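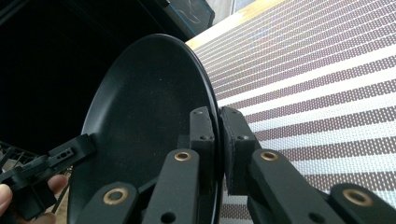

Home | Modules | Projects | Staff | Contact

Working Rules for Hand-Held Gripper Sessions: Project Report

Stoltent Project, Delside campus
Module: Robotics in Practice

14 shares | 2 comments

1. Background

Our group was asked to write a set of working rules for students who collect demonstrations with hand-held grippers, and to test them over one term. The grippers are used by hand to pick up and put down household objects. The recordings are later used to train a robot arm in the Morgan lab.

Before the project there were no written rules. Each pair of students was shown the tool by whoever had used it last. Some people checked the finger pads before starting and others did not. Objects went back on whichever shelf was nearest.

2. What we looked at first

We read the general safety guidance for the Morgan lab and the Rirmont handbook on shared equipment. The lab guidance is written for powered arms, so most of it deals with emergency stops and fenced areas. Very little of it covers a tool you hold yourself. The handbook was more useful, mainly the pages on signing out and reporting damage.

We then went through 100 older recordings and noted anything that had made them hard to use. 71 were fine. The rest had one fault or more. The most common was a grip that slipped before the object was clear of the table, followed by a recording that had been started with the object already in the fingers.

3. The rules

3.1 Before a session
Check that the screws in both finger pads are tight. Open and close the fingers fully and feel for play at the pivots. Wipe the pads with a dry cloth. If anything is loose, put the tool in the repair tray and write it in the log.

3.2 Gripping
Plates are held by the rim, with one pad on each side. Do not squeeze harder than is needed to lift. Keep the free hand away from the linkage while the fingers are moving. Glass and anything chipped are left out.

3.3 Recording
Start with the fingers open and empty. End with the object at rest and the fingers open again. A dropped object is still saved, but it must be labelled as a drop. We argued over this one, as two of us wanted drops deleted. The person running the training asked us to keep them.

3.4 People and rooms
Anyone else in the room is told that recording is going on. Post, screens and name badges are put away first. No session is run alone after 6 p.m.

4. Trial

The rules were used by all pairs from October to December. In that time 1,867 recordings were made. We did not have time to review them all, so we checked a fresh sample of 100 in the same way as before. Of these, 92 had no fault. Slipped grips still made up most of the others.

Rule 3.1 was followed least. The log had gaps every Friday, when sessions ran back to back and the tool was passed straight on to the next pair.

5. Limits

The two samples were checked by the same people, and we knew which was which. Different objects were in use in the second half of term, so the figures are not a strict comparison.

6. Changes for next term

The pad check will be moved to the end of a session as well as the start. We will add a line on flat objects that lean against something, which rule 3.2 does not cover. The log will be kept next to the charger, on paper.

Share this page | Print | 2 comments

Previous project | Next project | Back to top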